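Tarnska: which lid fits which jar

README, last edited Nov 12, 2020

Tarnska is a table of lids and jars, and of whether the one goes on the other. It has 400 rows. Each row is a single attempt to put a particular lid on a particular jar, with the measurements of both and a verdict. Anyone who has stood in front of a kitchen drawer with a jar in one hand will understand why it exists. Everyone else can close the file now and go on with a happier life.

The name comes from the street where the first box of lids was found. It had no jars in it.

What's in the folder

lids.csv has one line per lid, with outside diameter, inside diameter, height, thread starts, material and maker if known.
jars.csv has the same for jars, plus neck height and a column for chips in the rim.
fits.csv is the table of attempts, and the one you want.
notes.txt is where we put things that would not go in a column. It has grown faster than the other files and is better reading.

How the fit column works

Values are yes, no, sulks and liar.

Yes means the lid goes on by hand, turns until it stops, and the jar holds water upside down over a sink until the person holding it gets bored. No means it doesn't go on. Sulks means it goes on but needs a cloth, a tap with a spoon or bad language to come off again. Liar means it turns and stops like a proper lid and then leaks. Please don't merge liar into yes. A previous user did this and then packed soup.

If you need a plain yes/no column, treat sulks as yes and liar as no, and say so somewhere in your own write-up.

Measuring

All diameters are in millimeters and were taken with the same pair of calipers, across the widest point and then again at a right angle. We keep both readings. Plastic lids that have been through a dishwasher are seldom round, and the gap between the two readings predicts a leak better than the maker's stated size does. The stated size is in the column called claimed, which was named in a mood and has stayed that way.

Inside diameters are measured at the thread crest. Older rows from the Lefèvre boxes were measured at the root by mistake and have been done over. If you downloaded the table before March, throw it out and get the new one.

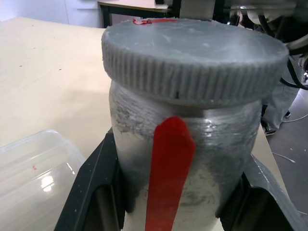 Jar with a wide screw-on lid, ridged for grip.

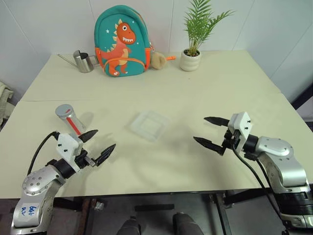
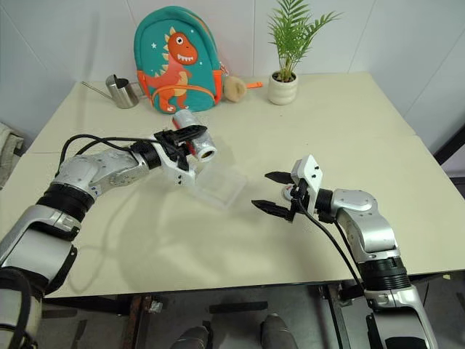

Containers and Closures Group, Sastdale School of Household Science

Where the lids came from

Most are donations. People will not give away a jar, which might be useful, but they part with a lid quite cheerfully. Up to 100 of the rows use lids from a single clear-out of a preserving kitchen in Sastdale, so the table leans toward wide mouths and toward people who made a lot of chutney. If your own question is about narrow-necked bottles, the table has very little to say to you.

Fomico lids are over-represented too. They came in sleeves, they are all the same, and measuring them was the most restful part of the project.

Known problems

There are 53 rows with no maker. The mark had worn off, or was never there, or was a small picture of a pear. We left the maker blank in those rows. The pear ones say "pear" in the notes.

Two jars share the ID J-pickle. They are different jars. Changing either ID would break an analysis that somebody's thesis depends on, so we have agreed to live with it. Use the neck height to tell them apart.

The chips column was filled in by eye. One person's chip is another person's character.

Liners were not recorded at first. A blank in the liner column therefore means "not looked at" in the early rows and "no liner" in the later ones. The column liner_checked tells you which. Yes, this should have been done the other way round.

What not to use it for

Canning safety. A yes in this table means a lid kept tap water in a jar for a while at room temperature. It says nothing about heat, vacuum, acid or your aunt's beans. It also says nothing about child-resistant closures, which we left out after failing to open several of them.

Adding rows

Send a line for the lid, a line for the jar and a line for the attempt, in the same column order as the files. Both diameter readings, please. Wash things first. We don't take rows measured with a school ruler, or rows where the verdict is "probably".

New makers go in makers.txt, spelled the way they appear on the lid. Lefèvre keeps its accent – if your spreadsheet turns it into a question mark, fix the spreadsheet.

Contact

Narayanan Nair looks after the table and answers mail in batches. Corrections are welcome. Offers of jars are welcome too. We are all right for lids.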